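How to Clear and Reset a White Work Table

By Seung-woo Cha

A white tabletop shows everything, which makes it good for sorting small parts and annoying to keep up. Pencil marks, glue spots and gray smudges build up slowly, and small items left behind get mixed in with the next job. I reset mine at the end of every project. It takes less time than hunting for a missing piece later.

What you need

A tray or shallow box with a rim
Two microfiber cloths
A bowl of warm water with a few drops of dish soap
A second bowl of plain water
Baking soda
A plastic scraper or an old plastic card
A soft pencil eraser

Step 1. Take off the big things

Move tools, lamps and boxes to the floor or a chair. Unplug anything with a cord before you lift it. Don't put things away yet. If you stop to find the right drawer for each tool, the table will still be half full an hour later.

Step 2. Collect the small things

Put the tray at one end of the table and work toward it. Pick up each loose piece and set it in the tray. Don't sweep pieces over the edge with your arm. Anything small and flat is easy to miss, so bend down and look across the surface from the side before you decide you are finished.

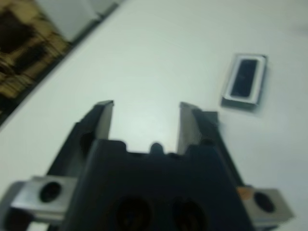 A small rectangular piece lying flat on the white tabletop.

Flat pieces can be hard to get a fingernail under. Slide the piece to the edge of the table with one finger and let it drop into your other hand. If it is stuck down, leave it for Step 4.

Step 3. Remove the dust

Wipe the whole top with a dry cloth first. On a matte surface, wet dust turns into a gray paste that settles into the texture and takes twice the work to get out. Start at the back and pull the cloth toward you in straight, overlapping passes. Shake it out over the trash when it looks dirty.

Step 4. Loosen anything stuck

Lay a damp, soapy cloth over dried glue or tape residue and leave it for 5 minutes. Hold the scraper nearly flat and push gently. Metal blades will mark most tabletops, including ones sold as scratch resistant. If some glue is left, wet it again and wait another 5 minutes.

For pencil, use the eraser before any water touches it. For ink, mix baking soda with a little water to make a paste, rub it on with a fingertip, and wipe it off. Try the paste on a corner first. It can leave a shiny patch on some finishes.

Step 5. Wash and dry

Wring the cloth out well and wash the top in sections. Go over each section again with plain water, then dry it with the second cloth. Soap left on the table attracts dirt and shows up as streaks under a lamp. Pay attention to the seams and the edge banding, where water can get in and swell the board.

Step 6. Sort the tray

Now go through what you collected. I make 2 piles, one for pieces that have a home and one for pieces I can't identify. The unidentified ones go in a jar with a lid, labeled with the name of the project I just finished. Mine says Merar at the moment. If I haven't needed anything from a jar by November, I empty it.

Put the tools back last, and only the ones the next job calls for. Leave the tray on the table so that new loose parts have somewhere to go.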